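Remer Sandwich Station, reviewed
Mar 24, 2025

The Remer is a countertop layout for building one sandwich at a time. It consists of a shallow rimmed tray, clear side strips, clear holding arms and a pair of red rods. I ordered mine from Nivent and tested it on a white table with round buns, tomato, sliced sausage, lettuce and purple cabbage.

Setup took 6 minutes. The connectors clamp onto the rods by hand and can be moved along them. Mine held position through the whole test, though the fit is stiff at first.
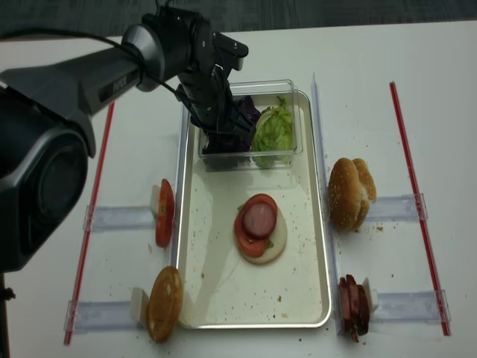
Greens go in a single clear container at the back of the tray. Cabbage on the left and lettuce on the right stayed separate enough for normal use. The walls are low enough to reach over. Cabbage sheds small pieces when lifted, and most of these land inside the rim.

Buns are stored upright on their edges. This saves table area and keeps the cut faces off the surface. The drawback is grip: a soft bun marks easily, and sesame seeds come off where it is handled. Crustier rolls did better.

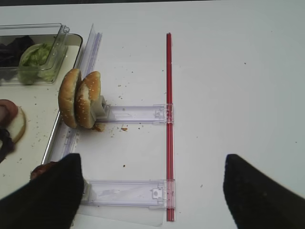
Lakatos, commenting on the earlier draft of this review, reported the same problem with brioche and now sets the arms 5 mm wider than the manual suggests. I tried that spacing. Marking was reduced, but thin bun halves leaned.

Tomato slices can also stand on edge. Firm slices stayed up. Ripe ones sagged, and I would lay those flat. Stacking order matters more than the station does: tomato directly on the bottom bun, then sausage, gave a level stack. Greens under the tomato made it tilt.

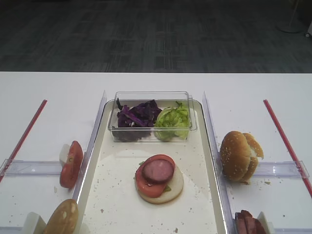 Bottom half built up with tomato and sausage; cabbage and lettuce at the back of the tray.

Cleaning is average. The tray rinses easily, but crumbs show clearly on the pale surface and need wiping between builds. The clear parts pick up fingerprints. I washed everything by hand.

The Irkitz board I used before has no holders and takes up less room in a drawer. It is the better choice for an occasional sandwich. For over 60 in a session, the Remer is easier to keep in order. Replacement connectors were out of stock when I checked, with the next delivery listed for May.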